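I have wanted a machine to clean my house since I was old enough to be told to do it myself. So when I got the chance to spend a couple of days around people who are trying to build one, I packed a bag, put a notebook in it, and drove up to Citby with what I can only describe as unreasonable hopes.

Citby used to make doors. Now a fair amount of it makes, or tries to make, things that move by themselves, and two of the outfits I visited are working on chores. Emico sells arms to small factories and would love to sell them to you and me. Murín is younger and scrappier and only cares about houses. They don't agree on much (more on that in a bit), but both told me the same thing over coffee: the jobs I hate most are the ones their machines are worst at. Great.

My first morning was all about tidying a table. You know the kind of tidying I mean. There's a plant, there's a cloth, there's a tray or a tub of some sort, and you want the plant over there and the cloth out of the way. I do this before dinner every night of my life, usually with a phone wedged against my shoulder, and I have never once thought of it as difficult.

It is so difficult! Take the plant. A pot with sloping sides wants to slip down through whatever is squeezing it, so you need a firm grip, but a lightweight plastic pot will buckle if the grip is too firm. The tree on top makes the whole thing want to tip. And leaves get in the way of everything, including the view. 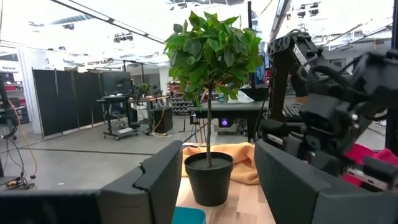
Why is moving a houseplant harder for a robot than moving a box? A box keeps its shape and weighs what it weighs, while a plant leans, sways, drops bits and has its weight up high, so the machine has to keep correcting all the way across.

I got that explanation in several versions, some of them with whiteboard drawings, and I only really believed it after I went back to my rental that night and moved the potted fern on the windowsill with two fingers of each hand. Try it. You'll find yourself making tiny adjustments with your wrists that you never asked your wrists to make. I also spilled dirt on the rug, so there's that.

Cloths are another headache. Every crumple is a new crumple. A person looks at a heap of fabric and just knows that somewhere in there is a corner, and goes fishing for it. Software has to guess, and when two cloths are touching it has to guess where one stops and the other begins. One of the Murín engineers told me they had recorded 419 tries at picking up a single rag before they let themselves call it a skill, and even then it was a skill with that rag. A dish towel would be a fresh start.

I asked what happens when you put all of it together – plant, cloth, tub, the works – and got the kind of laugh a mechanic gives you right before the estimate. The trouble is that the order matters. Move the pot before the cloth and you may drag the cloth along with it. Move the tub first and you've got room, but now you need somewhere to put the tub. I do that sort of planning half asleep. For a machine it's a whole separate problem, stacked on top of the grabbing.

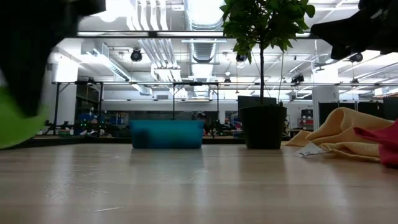

When will one of these be able to clear my kitchen table? Emico's people think simple clearing in a house the robot already knows could come within a few years, and Murín's people think it will take longer than that and cost more than anyone wants to say.

Now, on a shop floor it's a different story, and I got to see a bit of that too. Fatley is a little way down the road from Citby, and there's a parts plant there with 16 arms in one long bay. They load trays. That's pretty much it, and they're wonderful at it. The shift lead told me a good night is 2000 trays, and she said it the way my dad talks about gas mileage. But every tray is the same tray. The parts arrive facing the same direction, the lights never change, and no kid has left a sock in the bay.

I asked her whether she'd have one of those arms at home and she said sure, if her home had a conveyor belt in it. Then she told me the plant still pays people to sweep up, wipe down the benches and sort out whatever has fallen behind the machines. They tried handing the wiping to an arm last April. It lasted 196 hours before they gave the job back to a guy with a spray bottle, mostly because he could see what was dirty and the arm wiped everything, including the things that were clean and one thing that was a sandwich.

That stuck with me on the drive home. So much of a chore is deciding. Is this trash or is it somebody's homework? Does this cup still have coffee in it that a person plans to drink? My family gets those wrong all the time, and we live there.

I'm still hopeful, for the record, and I'd take a slow robot. I'd take one that spent the whole afternoon moving a plant and folding one towel badly, as long as I could be in another room while it did. The folks at Murín said they'd put me on the list for a home trial if they ever run one. I gave them my address and told them about the stairs.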